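Granelby Center for Home and Workplace Technology
Thread: Can machines do the dishes yet?

1/ The Center receives one question more than any other: when will a machine take over ordinary chores at home and on the shop floor? This thread sets out our current position. It was prepared by Esperanza Llorente and reviewed by Harriet Whitlock.

2/ The short version is that some chores are close, many are partly done, and a few are further away than the public has been led to expect. Putting cups in a dish rack belongs to the middle group.

3/ A dish rack makes a fair test. The items differ in shape, the wires leave little room for error, and a cup can be set down in several ways that a person would accept without a second thought. Two arms and a plain wire rack are enough to raise most of the hard questions.

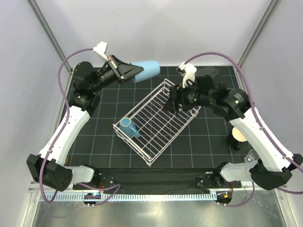

What we count as done

4/ For the Center's purposes, a chore is done when a member of the household would leave the result alone. A mug resting on its side in the rack may be acceptable in one kitchen and not in another. We ask that the rule be written down before a trial begins.

5/ Our trials in May covered 201 attempts at placing a single item in a rack. An attempt was stopped at 30 seconds. Harriet Whitlock's report treats a slow success and a failure separately, and we encourage other groups to do the same -- the two are often combined in published totals.

6/ The Nistiddale bakery trial used the same rule for trays and mixing bowls. Staff there were generous about speed. They were much less generous about having to watch the machine, and more than 14 of their written comments dealt with supervision alone.

7/ On the shop floor the picture is better. Work at the Parance packing site involves the same few parts, in the same few places, all day long. Household chores offer no such help. Cups come in many heights, and a family will buy a new one without notifying anybody.

8/ Orientation remains the difficult point. One rack can hold an upright cup, an upside-down cup and a mug tipped on its side, all at once. Whether that rack is finished depends on what the household wants from it, and the arm must be told.

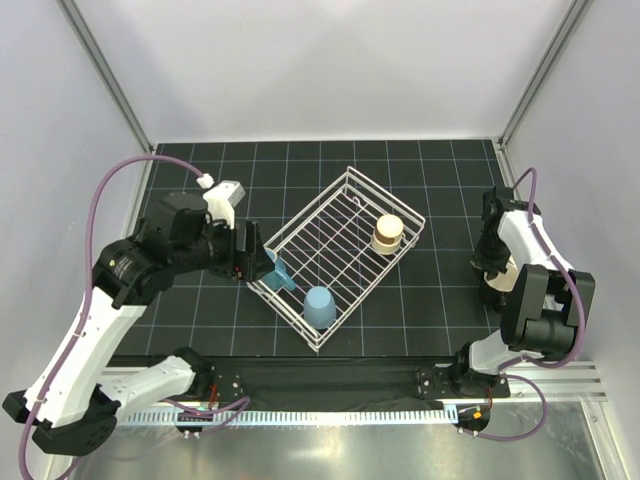
9/ Should a household buy a machine for this chore now?
The Center advises waiting. A standard dishwasher handles the washing well, and loading or unloading a rack by hand still takes most people very little time. We would reconsider for residents with limited use of their hands, where even a slow machine may be worth having.

10/ For small businesses our advice is different. Where a task repeats with the same items, a trial is reasonable. Ask the supplier for the full record of attempts, including those that were stopped early, and ask who will be expected to step in when the machine stalls.

11/ The Plattner method for recording stalls is now used in all of our trials. It requires a note each time a person touches the equipment or the items during an attempt. It is tedious to keep -- and it has changed several of our conclusions.

12/ The next round will add plates and flatware to the cups, with 10 households helping to write the rules for a finished rack. Questions about the method may be sent to Esperanza Llorente at the Granelby office. Replies to this thread are read each morning.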